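Let Supporting Actors Stay Supporting Actors

Every time a supporting actor steals a movie, the same thing happens. Within a week there are articles asking why this person has never been given a lead. Within a year there is a lead. Within two years the lead has come and gone, the movie did poor business, and the articles ask what went wrong with the actor.

I think the question was wrong in the first place. A supporting part is a job of its own, and some people are better at it than at anything else.

Take Traian Nedelcu. Most people who saw Ferska remember him as the ferry clerk, and most of them are surprised to learn how little he is in it. He has 11 minutes on screen. He sells the two main characters their tickets, he lies to the police, and near the end he eats his lunch on a bench and decides whether to lie again. I have seen the movie four times and I still watch that lunch more closely than the shootout that follows it.

Then came Stundberg, where he plays a retired surveyor and is in nearly every shot. He is fine in it. He learned the accent, he lost weight, and he gave the interviews where people asked about the weight. But the script needed him to explain himself, because a lead has to be followed for two hours and the audience has to know what he wants. Nedelcu is good when we don't know what he wants. Put him in the middle of the picture and you have taken away the thing you hired him for.

The usual answer is that he should get the money and the billing that come with a lead. I agree about the money. A studio that sells a movie on a performance should pay for it, whether the part has three scenes or thirty. But that is an argument about contracts. It doesn't tell us anything about casting.

Awards make this worse. A supporting prize is treated as a ticket to the next level, and the speeches are full of talk about what comes next. The campaigns are run that way too. Saqib Yousafzai won one for Ansari at 24, and for the whole of that June you could not read a piece about him that did not list the leading roles he was being considered for. Hardly any of them said what he did in Ansari. He played the younger brother, and he did it mostly by listening. In the kitchen argument he has one line. Everyone else is shouting, and you look at him to find out who is telling the truth.

He turned down two of those leads and went to do Stindow, a six-part series in which he is the fifth name in the credits. The coverage treated this as a strange choice, or as a sign of trouble. I thought it was the most sensible decision any young actor made that year. He works with better writers, he gets home at night, and he gets to play somebody odd.

Television used to understand this. The old long-running dramas kept the same faces in the same small parts for years, and viewers were attached to them in a way they never were to the stars, who kept leaving. My mother could not have told you the name of the actor who played the desk sergeant on her favorite show, but when he was written out she stopped watching.

I will grant that there are actors who were stuck in small parts for bad reasons. Some were kept there because of how they looked or how they talked, and when they finally got a lead they were excellent. Those people were cheated, and I don't want to be read as defending that. The door should be open to everyone. My complaint is with the idea that anyone who doesn't walk through it has failed.

Critics could help by writing about small parts in more detail. A review will spend five paragraphs on a lead and then give the rest of the cast one sentence, with an adjective each. "Reliable" is the one I dislike most. It is what you call a car. 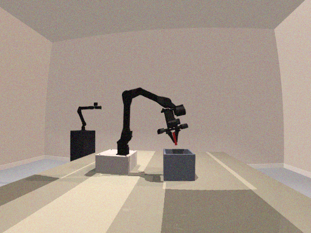 Casting directors already know most of this, and when they talk about their work they talk about the fifth and sixth parts, the ones they had to fight over. A star is often attached before they are hired. The clerk, the neighbor and the brother are where they get to choose, and a bad choice there will sink a scene faster than a weak lead will.

Nedelcu's next part is a small one, a piano tuner who turns up twice. I plan to buy a ticket the day it opens.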